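Skekix: Frequently Asked Questions

Last updated 12 January 2019. Maintained by Natalie Bloxham, who did not volunteer.

Most of these come from people who read the write-up, from people who skimmed the write-up, and from Barry. If yours is missing, write to the Tollutside lab address and put "Skekix" in the subject line, spelled right, or the filter eats it.

What is Skekix?

A way of teaching a robot arm to pick things up by showing it, using a hand-held gripper with a camera on it. A person carries the gripper around, opens and closes it, and does the job. The recordings go into training. Later the same kind of fingers go on an arm and the arm has a try.

The part we can claim as our own is the approach step. Skekix learns where to put the open fingers before it learns anything about closing them. Most of the write-up is about why we thought that was worth doing separately, and the rest is tables.

Where does the name come from?

Zakhar Hutsuliak typed it as a folder name in the first week, meaning to change it.

Why separate the approach from the grasp?

We kept watching failed grasps and finding that the mistake had been made well before the fingers moved together. The arm would come in at a silly angle, or a little too far to one side, and then close with great confidence on air. By then there was nothing a better grasp could do.

So we cut every demonstration in two. The first piece ends when the person begins to close the fingers. The model gets trained on those first pieces alone, then on the whole thing. It sounds too simple to publish, and one reviewer agreed.

What were the results?

We ran 90 trials on the arm with each version. Trained the usual way, on whole demonstrations from the start, the arm managed 40 successful grasps. Trained the Skekix way, on the same recordings, it managed 67. A grasp counts if the object leaves the table and stays off it until the arm reaches the drop point. Objects that leave the table by going over the side do not count, although we did discuss it.

What's the hardest kind of object?

Flat ones, by a distance. A mug gives you something to aim at. A board or a tray lying on a table gives you an edge with very little height to it, and the fingers have to come in low and square or they ride up over the top. Color helps less than people expect. You can have a bright object on a pale table and the arm will still misjudge how far the edge stands up from the surface.

Most of our argument about the approach step rests on moments like the one below, with the fingers open and the object still out ahead of them. A person holding the gripper makes a lot of small choices at this stage and can't tell you about any of them afterward. We asked. 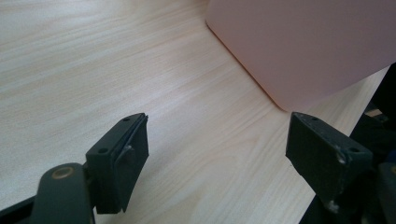

Gripper view during an approach: fingers spread over bare table, flat pink object beyond them to the upper right.

Notice how little of the view is object. The model has to get its sense of direction from one rounded corner and a couple of straight edges, with the gripper's own parts taking up a good share of what's left. We tried masking out the fingers early on, thinking they were clutter. Results got worse. The model seems to use them as a kind of ruler, and we put them back and said no more about it until the appendix.

Does the wood grain confuse it?

It did at first. Stripes running under an object look quite a lot like edges if you have only ever seen one table. Neville Lightfoot's fix was to record on 12 different surfaces, including a door. After that the grain stopped mattering in any way we could measure. The door remains in the corridor.

How many demonstrations do I need?

We used 30 per object. With fewer, the approach still looks sensible but the closing gets sloppy, and with more we saw small gains that weren't worth anyone's afternoon. If all your objects are flat, record extra and vary the height you start from.

Do the people giving demonstrations need training?

Less than you'd think, and too much is harmful. Alfie Bainbridge practiced for a week and became so smooth that his recordings hardly contained a correction. A model trained only on Alfie had no idea what to do when it drifted off course, never having seen anyone drift. We now mix experienced people with newcomers and ask everyone to stop trying to impress us.

Can I leave the failed demonstrations in?

For the approach piece, yes, provided the fingers ended up in a reasonable place. Plenty of good approaches are followed by a bad grasp. For the full training run, take them out. The sorting script asks you about each one and will accept "y", "n" and, thanks to Zakhar, "meh", which puts it in the approach pile.

How exactly do you decide where the approach ends?

The moment the finger opening starts to shrink and keeps shrinking. People twitch, so the script ignores brief wobbles. It also used to ignore people who close very slowly. Barry Whitlock closes very slowly. There is a setting for this now and it has his name on it in the config file.

Will it work with my gripper?

If your hand-held gripper and your arm's gripper have fingers of the same shape, mounted the same way relative to the camera, probably. If they differ, expect trouble, for the ruler reason given earlier. We swapped in longer fingers once without retraining and the arm stopped short of everything, politely, all day.

Worn pads and scuffed fingers have been fine so far. Replacing one pad and leaving the other old was not fine, and we don't know why.

Does it handle clutter?

Somewhat. The numbers above are for one object on a table. With several objects close together the approach step often picks one and then changes its mind halfway. We have ideas about this. We had the same ideas last year.

Has anyone else repeated the result?

The group at Hartley ran a smaller version on their own arm and saw an improvement in the same direction, less dramatic than ours. Their objects were taller, and that fits our view that flat things are where the approach matters most. It would also fit the view that we got lucky. They are doing another round with trays and boards, and we'll link to it whichever way it comes out.

Stelholm asked for the recordings and have had them since the fall. We've heard nothing, so either it works or the download is still going.

What doesn't the result show?

It doesn't show that splitting demonstrations helps for jobs other than picking up. We tried it on opening a drawer and saw no difference at all. It doesn't show that the split has to be where we put it, either. Neville tried cutting a bit earlier and did nearly as well, and the write-up has the curve. And everything was tested in one room, under one set of lights, by people who wanted it to work.

Can I have the data?

Yes, on request. Say which objects you want, or you will get all of them, in folders named by people who thought they'd remember. The recordings made on the door are in a folder called "table_other".

When is the next release?

February, with the clutter recordings and a sorting script that can undo. The current one can't. If you press "n" on something you wanted to keep, restore it from the raw folder and start that session over. Please don't write to Zakhar about it, he knows.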